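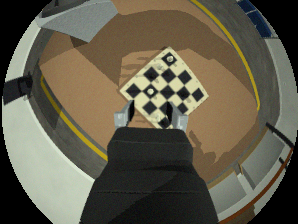
4. Primer encendido del difusor Fluda

Antes de nada: agua del grifo vale, destilada mejor. Nada de agua caliente. Nada de aceites con base de coco o almendra, atascan el disco.

4.1 Llenado

1. Desenchufar. Siempre.
2. Quitar la tapa tirando recto hacia arriba, sin girar.
3. Llenar hasta la marca MAX, son 208 ml. Ni una gota por encima.
4. Añadir el aceite. De tres a cinco gotas para un dormitorio, hasta ocho para un salón.
5. Tapa otra vez. La muesca mira al cable.

Nota: los frascos Skekine llevan cuentagotas lento. Esperar, no sacudir.

PRECAUCIÓN: no mover el aparato lleno. Si entra agua por la salida de aire, vaciar por el lado contrario y dejar secar 39 horas antes de volver a enchufar.

4.2 Encendido

1. Enchufar el adaptador y luego pulsar BRUMA una vez. Luz verde fija = continuo.
2. Segunda pulsación: intermitente, 30 segundos sí y 30 no.
3. Tercera pulsación: apagado.
4. El botón LUZ va aparte. Mantener tres segundos para fijar el color.

La primera bruma tarda un poco – es normal, el disco tiene que mojarse. Si a los dos minutos no sale nada, ver 4.4.

4.3 Dónde ponerlo

Superficie plana, a 132 cm o menos del suelo. Lejos de cortinas, libros y madera sin barnizar. Con gatos o pájaros en casa, preguntar antes al veterinario; algunos aceites les sientan mal (árbol de té, sobre todo).

No usar a la vez que una vela de la gama Farouk en la misma repisa. La bruma apaga la mecha y la cera salpica.

4.4 Si no funciona

Luz roja: falta agua. Rellenar.
Luz verde sin bruma: disco sucio. Bastoncillo con alcohol, pasada suave, sin rascar.
Gotea por debajo: demasiada agua o junta mal puesta.
Huele a quemado: desenchufar ya y no volver a usarlo.
Pitido doble: tapa mal cerrada. Repetir 4.1 desde el paso 5.

4.5 Cambio de aroma

Vaciar, pasar un paño umedo con una gota de vinagre, aclarar, secar. Los cítricos se van rápido, el pachuli no. Repetir si hace falta.

Recambios: junta y disco, referencia 2630, en la tienda Gristby. El adaptador se pide aparte, indicar el tipo de enchufe al hacer el pedido o sale el europeo por defeto.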